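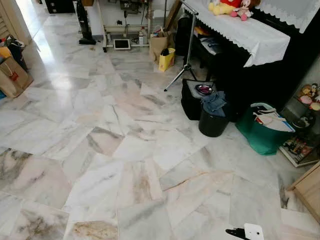 客厅靠墙一侧,袋子还没收

主题:大理石地面的客厅,地上的东西往哪放
发表于 3/8/19

青苔石阶(楼主)
二月搬过来的,大件都定了位,钢琴靠墙不动,缝纫机桌也不想挪。麻烦的是地上的袋子,左边墙根一堆,后面墙边还有。袋子里多半是布料和换季衣服,每次吸尘都要先搬一遍。想买个带门的柜子,预算500。看中Mullo的一款,有没有人用过?

半桶水泥
Mullo那款我有,门板可以,背板薄,放衣服够了,放布料要看你有多少。先别买,把袋子倒出来分一遍再说。我家分完扔了一半。

青苔石阶(楼主)
分过一次,布料基本都要用,扔不掉。 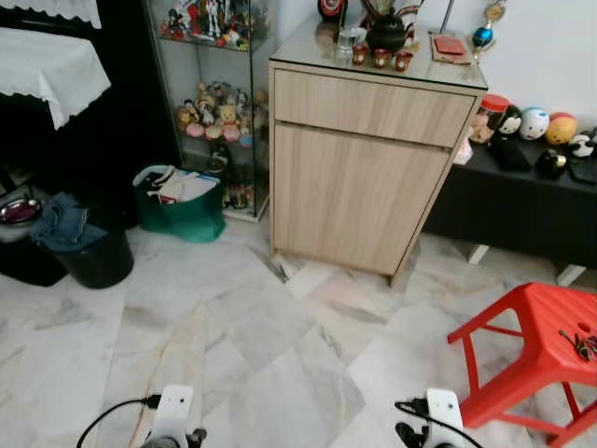
另外柜子我想要浅木色,买黑的怕屋里太沉。高度不能超过钢琴,宽度还要再量。

胡同口老面馆
不同意楼上先分后买的说法。没地方放,分完还是装回袋子里。我当时直接买了Meller的抽屉柜,最高一档要2088,贵是贵,五年没坏。

半桶水泥
人家预算500,你推荐2088的。

胡同口老面馆
所以我说的是先有柜子,没说非买这个。二手的也行。

三号井
缝纫机桌底下能用起来。那种细腿桌子下面是空档,塞两个矮箱子放线和布头正好,不用另买柜子。吸尘器也别立在过道上,装个墙钩。

青苔石阶(楼主)
墙钩房东不让打。矮箱子可以试试,谢谢。 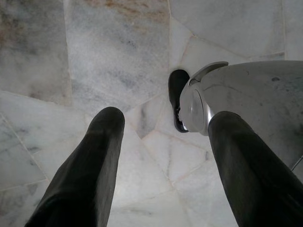 三号井
矮箱子记得买带毡垫的,或者自己贴。塑料轮子别用,大理石划了不好补,我家重新抛光找的Ekinci,光上门费就收了201。你家这种石板形状不规则,缝的走向也乱,缝比石面颜色深一点,轮子来回推容易在缝上磕。箱子直接平放,要用的时候抬出来。

胡同口老面馆
毡垫同意。不过毡垫沾了沙子一样会划,隔段时间要换。

青苔石阶(楼主)
缝那里用普通清洁剂行吗?家里只有一瓶Branasix。

三号井
看瓶子背面,酸性的不要碰大理石。拿不准就用清水加中性洗涤剂。

青苔石阶(楼主)
好,先买两个矮箱子,柜子等量完尺寸再来问。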